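Dronoton bench notebook – shelf cell, staffing and handover
Friday, started 6:40 am

Carrying on from the last entry. The question was what the two arms change for the people on the day shift at Drarholm, and whether the roster we wrote in August still makes sense. Short version: the roster doesn't match the work any more and I've marked the parts I think should change.

Logged picks since the counter was last cleared: 3478. That number includes re-tries, so it is no good as a throughput figure. I have asked for the counter to be split into first-attempt and repeat. Until that happens, please don't quote it at the planning meeting.

Where the hours go now

Before the cell, two people worked the shelf task, one putting up and one taking down, swapping after each break. The work was light but it was repetitive, and the wrist complaints in the first-aid book nearly all came from that bench. On the present roster the same two positions exist on paper. In practice one person minds the cell and the other gets borrowed by packing within the first half hour. Nobody signs for the borrowed time, so packing looks overstaffed and we look fully used. Both are wrong.

Minding the cell is a different job. I sat with the log sheet for a full shift and wrote down every time the operator had to do something. The count was 105. Most were short: lay out the next set, clear a stop, acknowledge a prompt on the screen. A few were long. The long ones were all of one kind, where the arm closed on a piece at a bad angle and the operator had to decide whether to let it try again or open the cell. There is no written rule for that decision. The early shift opens the cell quickly, the late shift waits, and the two shifts then compare stop times as if they were measuring the same thing.

Draft rule, for comment: 2 re-tries on the same piece, then stop and re-lay by hand. Log it as a re-lay, with the piece type.

Complaints and comments collected at the bench

– The work is easier on the hands and harder on the attention. Two operators told me separately that they go home more tired than before. I would not dismiss this. The prompts come at irregular gaps, so there is no rhythm to settle into.

– People miss the conversation. The old bench had two stools facing each other. The screen position faces the cell, with the aisle behind.

– The pay grade for minding is the same as for the old bench, although the person now clears faults and fills in a technical log. I have no authority here but have passed it on in writing. Answer pending.

– The stop tone is the same as the one on the Mühlbauer machine across the aisle. Operators at both stations look up for every stop at either. Changing ours is a settings job and should have been done at commissioning. To do.

Training

The sheet we hand out came with the Stinska course and is written for people who will be programming the arms. Our operators won't be. What they need fits on one page: how to lay out, how to stop, how to re-enter, what to write down. I have a draft. It uses the words on the screen even where they are poor words, so that nobody has to translate while a prompt is showing.

One point from the trial run of the draft. New people line the pieces up in a neat grid because that is how they were taught to stock a shelf. Experienced minders don't bother, and set them down with uneven gaps and mixed angles. We need the second kind of layout. The cell is supposed to cope with pieces as they come out of a tote, and a tidy grid hides faults that then show up on the late shift. The page now says "set down as they fall, leave finger room".

Roster proposal

One minder per shift, rotated every 3 hours. The second position moves to packing officially, with the hours booked there. A named relief for breaks, trained on the page and not just shown by whoever is going off. No shift to be run with the relief position blank. That last one will be argued about, as blank relief positions are how we have been covering sick leave.

I have not costed this. My guess is that it comes out level on hours, with the difference being that the hours are booked where they are worked.

Log sheet changes

Drop the "operator error" column. It was filled in for nearly everything, including faults that had nothing to do with the operator, and people have stopped writing honest remarks beside it. Replace with "what the cell was doing" and "what I did". Free text, one line each. Piece type goes in its own column with a short code, so that the re-lays can be sorted later.
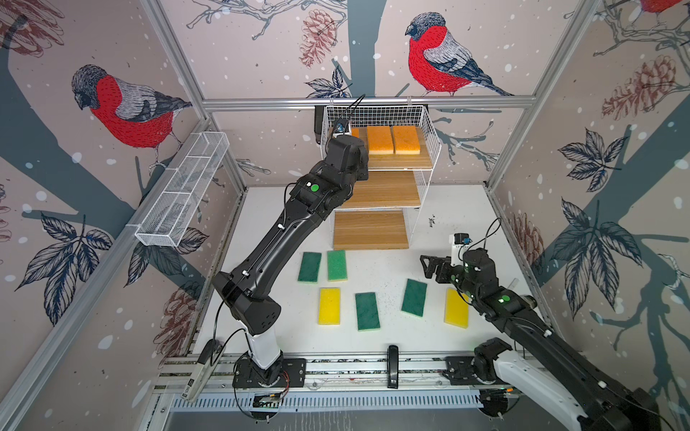
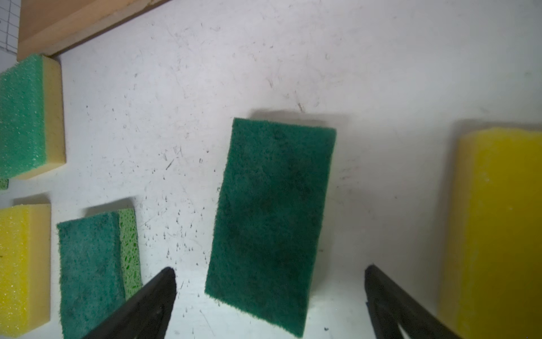 Piece codes are the part of the new sheet still unsettled. The old bench used one word for all of it, which was fine while a person was doing the picking, and the supply order does the same. For the log it is too coarse. The thin dark green scouring pad lies flat and gives the fingers very little height to close on, while the yellow sponge beside it is a thick block, and a re-lay on one tells us little about a re-lay on the other. I propose P for flat pads, S for plain foam and L for the layered ones with a scrub side. Colour can go in the remarks if anyone thinks it matters. For L pieces the minder should also note whether the piece was flat or on its side when the fingers closed.

Open items

– Split the pick counter (first attempt / repeat). Requested.
– Change stop tone.
– Circulate re-try rule to both shifts on the same day – last time one shift had it a week early.
– One-page sheet: add the piece codes, then print. Old sheets to be pulled from the clipboard.
– Ask for a second stool at the screen position. Relief can sit in for the last few minutes before handover.
– Wipe-down of the work surface is on no one's list. Put it on the minder's, end of shift, arms parked and cell stopped.

Stopped at 11:15 for the planning meeting. Roster proposal goes in as written, without the pick count.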